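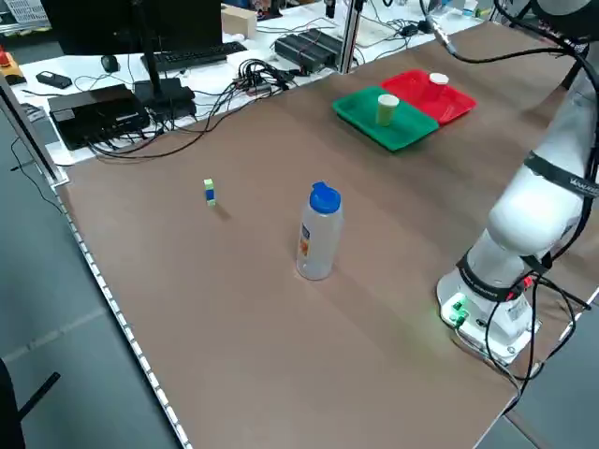 Clear plastic bottle, blue cap.

How big should a small town get?

8 July 2021

I've lived in Rirdale for most of my adult life and I've never once been asked how many people I think ought to live here. I've been asked about bins, about parking (endlessly about parking) and about the colour of the new benches. But the big question, the one that decides whether the bins and the parking work at all, gets treated as if it were the weather. People come, houses go up, and we all shuffle along a bit.

The last count put us at 1051 residents. Prurnier, the builders, want to put 300 homes on the fields behind Krajewska Lane, and if you allow even two people to a house you can do the sum yourself. That's a town more than half as big again, with the same surgery, the same school hall and the same single road out past Kestar reservoir.

I know how this sounds. The minute you say "maybe that's too many" somebody decides you want to pull the ladder up behind you, and I do understand why. I was new here once too! My own rent was a struggle for years and I'd hate to wish that on anyone. Plenty of the people objecting bought their places when you could do it on one wage, and it wouldn't hurt them to remember that before they get the placards out.

Still, I don't think it's mean to ask what a place can carry. Farmers do it with every field they own. You wouldn't put twice the sheep on the same grass and tell them to be more welcoming. In January the water pressure at my end of the village dropped so low that I was filling the kettle the night before, and we were told it was "demand". Fine. So what happens when there's more demand? I've read the planning papers, all of the ones I could find anyway, and water gets a page and a half. The play area gets 7 pages. I like a swing as much as the next person, but come on.
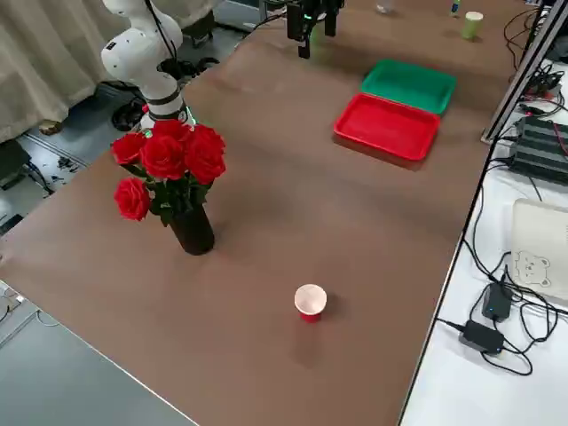 Red roses in a dark glass vase.

What bothers me most is how quickly the talk turns into for or against. You're a nimby or you're in the builders' pocket. I'd happily see new houses on the old dairy yard, and I'd like a decent share of them to be small, because half the people I know looking for somewhere are single or have just split up or are 70 and rattling about in a place with four bedrooms. Nothing in the plan suits them. It's big family houses with double garages, and then we're told it's all for local need.

I'd like the council to start with a number. Tell us how many people the reservoir can supply in a dry summer, how many the surgery can see without a three-week wait, and how much wet meadow we can lose before the lapwings pack up and go. Then work back to the houses. It may come out higher than I'd guess, and if it does I'll put up with it and wave at my new neighbours.

Comments on the plan are open until the end of the month. Mine's already in, and it's longer than this.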